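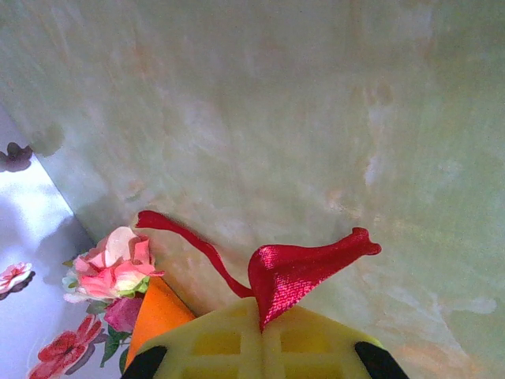

Artificial flower bouquet with pink rose-like bloom, Prisano workroom

Call for Participants – Tabletop Flower Arranging Study

Prisano invites adults aged 18 to 70 to take part in a study of how people arrange artificial flowers at home. No training in floristry is required.

Each participant will attend one session in December and will be asked to put together small bouquets, tie them with ribbon and place them on a dressed table. Sessions last 82 minutes, including a short break. All flowers, ribbon and table coverings are provided.

There are 32 places. Participants must be able to stand or sit at a work table and handle small items with both hands. Persons employed by Prisano are not eligible.

Participants will receive $70 on completion of the session – travel costs are not reimbursed.

To apply, please send your name, age and preferred time of day to Jitendra Solanki, Study Office. Applicants will receive a reply within seven working days.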